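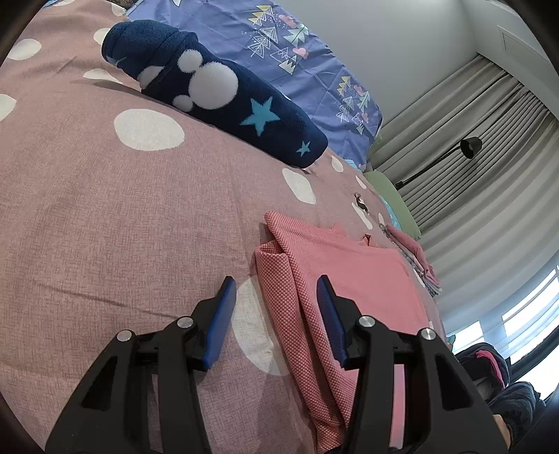
BRUSTDALE, Saturday, July 22, 2023 - Perley, the children's clothing exchange based in Brustdale, is opening its outgrown-clothes service to all families in the town and the surrounding villages. The service ran as a trial from May with a smaller group of households. Sign-up is open now, and the first general collection takes place next month.

Under the scheme, families sort the clothes their children no longer wear, fold them at home and hand them over in a reusable cloth bag. Perley checks each piece, washes it again, mends it if the repair is a small one, and offers it to other member families by size. Members pay a yearly fee and can take out as many pieces as they hand in.

During the trial, families passed on about 3000 pieces of clothing. Of these, 1511 had found a new home by the time this release was prepared. The rest are on the shelves at the Perley store on Komden Street or waiting for the right season. Sweaters, pajamas and knitted tops moved fastest. Coats were slower, as would be expected in early summer.

Perley has also put together a free printed guide to sorting a child's clothes, which is included with every bag. It was written after trial members asked for clearer instructions on what to send and how to pack it. The guide suggests using the bed as the work surface and making it first, so that small items do not get lost in the covers. Blankets and pillows can stay where they are, pushed toward the head end.

Each piece is then laid out flat, front side up, with the sleeves pulled out to their full length. Collars, cuffs, underarms and seams are the places to check. Embroidery should be looked at from the inside as well, where threads tend to come undone first. Ribbed fabric should be smoothed by hand and not stretched, and it does not need to be ironed.
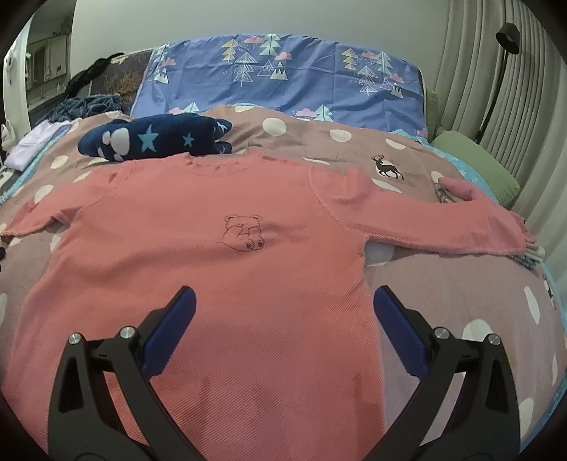 Sandhu, a trial member since the first week, said that laying everything out "took longer than I thought it would, but I found two tops that still fit and went straight back in the drawer." The family now sorts one drawer at a time, usually after the weekend wash, and keeps the Perley bag on a hook behind the door.

Once checked, tops and sweaters are folded with the sleeves in and the body in half, and stacked by size. Pieces with ruffles or frilly edges go on top of the stack so the trim is not crushed. Anything with a hole larger than a shirt button should be kept out of the bag. Perley takes worn-out cotton separately for use as cleaning cloths, but only at the store.

The service accepts clothes from newborn sizes up to age 10. It does not accept shoes, underwear, school uniforms with a name sewn in, or bedding. Fleece blankets in good condition may be brought to the store in person - they are too bulky for the bags.

There are 900 places available in the first round. Families from the trial keep their membership and do not need to sign up again. The yearly fee is 19 dollars and covers all children in one household, two cloth bags and the printed guide. Bags can be picked up at the store during opening hours or delivered with the first collection.

About Perley
Perley collects, mends and passes on children's clothing in Brustdale and nearby villages. The store and workroom are on Komden Street.

Press contact: Perley press desk, Komden Street, Brustdale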